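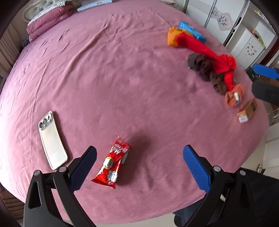
Most people who get ready for a trip do it on the bed. It is the biggest flat surface in the house, it sits at a decent height for your back, and the things you forget to put away will be in your road when you want to sleep. A fitted sheet in one plain colour helps a great deal. On mauve-pink, a red packet of milk candy stands out from across the room and so does a pale phone lying face down, which on a busy floral doona cover could stay lost until morning. Folded cloth goes to the back and the small stuff stays near the front edge, where you can reach it.

Harsh Bhatia has packed this way for years. He drives between the coast and Vorotcombe most months, a run of 374 kilometres each way, and stays a few nights in a rented room with one power point and no wardrobe. He used to pack straight from the drawers into the bag. In February he got there with two phone chargers and no socks.

"I bought the socks at the servo," he says. "They were terrible socks."

Now everything is laid out first and nothing goes in the bag until the lot is on the sheet. He starts after tea and leaves it for an hour while he does the dishes. When he comes back, he takes things away. A second jumper usually goes, along with any book he has already carried there and back unread.

Cloth is where he's fussiest. Anything that creases gets folded flat and stacked. Scarves and wraps he twists into a loose rope, which takes up less room and can be pushed down the side of the bag around a box or a pair of shoes. A knot near one end stops the twist coming undone. It does leave marks in cotton, so he doesn't do it with shirts.

Boxes are harder. They hold their shape, and an empty corner inside a box is an empty corner in the bag. If the contents will survive without it, the box stays home. If they won't, it goes in first, against the back panel, with soft things packed around it.

His bag is a Flatimo, bought second-hand for $59. It holds less than the old Baldursdóttir duffel his brother took to uni, and he reckons that is why it works. The duffel weighed 948 grams before anything went in it and always got filled to the top.

Lollies get their own rule. They are the last thing in and the first thing out, in the outside pocket with the phone cable. Chewy milk ones travel well in cool weather. In summer he swaps them for something boiled, after a packet softened on the dash near the Cluteck turn-off and had to be eaten with a spoon.

The phone stays on the bed until the zip is closed. He has packed it twice, both times at the bottom, and both times had to ring it from the landline and empty the bag to get it back.

What's left over goes back in the drawers that night. Then he puts the bag by the front door, smooths the sheet and sets the alarm for 5:00.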